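About Mirken

Mirken is a matchmaking service for people who moved to another country and would like to meet somebody serious. We started it because both of us were in this situation. We are a small company of eight people, and we work from one floor of an old office building on Bukuston Street.

How we began

Keith Lightfoot and Ryota Onishi met at a language exchange evening. Keith wanted to improve his Japanese and Ryota wanted to speak English with less fear. After some weeks they noticed that many people did not come for the grammar. They came with the hope to meet a partner, and they went home disappointed, as the same twelve faces were there every time.

The first version of Mirken was a paper form. You answered questions about your languages, your faith if you have one, your family plans, and the country where you would like to live when you are old. Keith and Ryota read the forms in the evening and wrote emails by hand. In the first year 576 people filled in the form. In November the two of them left their jobs and started to build the software, which we called Dusix at that time. The name Dusix is still used for the part that compares the answers, but members do not see it anywhere.

How matching works

You will not find swiping on Mirken. Each member receives a maximum of three introductions in a week, and each introduction comes with a short note which explains why we think the two of you could have a good talk. The note is checked by a person on our team before it goes out.

We ask a lot of questions at the beginning. It takes about 40 minutes to finish the profile, and you can stop and continue on another day. We know this is long. People who only want to look around usually leave at question ten, and we accept this.

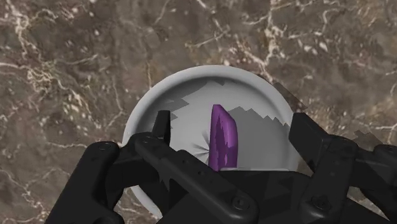 Teresa wrote to us that the long form nearly made her give up, and that question 31, on which language you would speak with your children, was the first time a dating site asked her something she had already been thinking about for years. She would still like a way to skip the part on hobbies.

We have discussed the hobbies part many times — it is now shorter, but it is not optional yet.

Safety and privacy

Every member has a video call with us before the profile becomes active. We do not show your surname, your employer or your street to other members. Your photo is visible only to people you were introduced to. If you close your account, we delete your answers and your messages in the same week.

We do not sell data and we do not show advertising. Mirken is paid by membership fees only, and the price is the same for women and men.

Where we are now

Today Mirken has 2880 active members, and 878 of them joined by the recommendation of a friend. Most of them live outside the country where they were born. The members speak many languages, but the site itself is in English and Japanese for now. Spanish is planned.

Once in a month we hold an evening called Sekiguchi, after the small street where the first language exchange took place. You can come alone. There is tea, there is a long table, and there are no name badges with numbers on them.
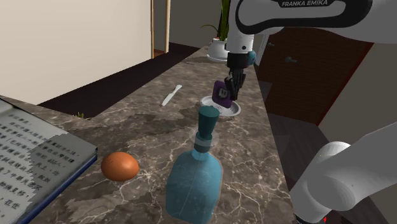 Blue glass bottle and an egg on the marble countertop

Contact

For questions on membership, please write to Ryota. For press and partnerships, please write to Keith. We answer on working days — normally on the same day, in busy weeks on the next one.

Page last changed: 20 April 2022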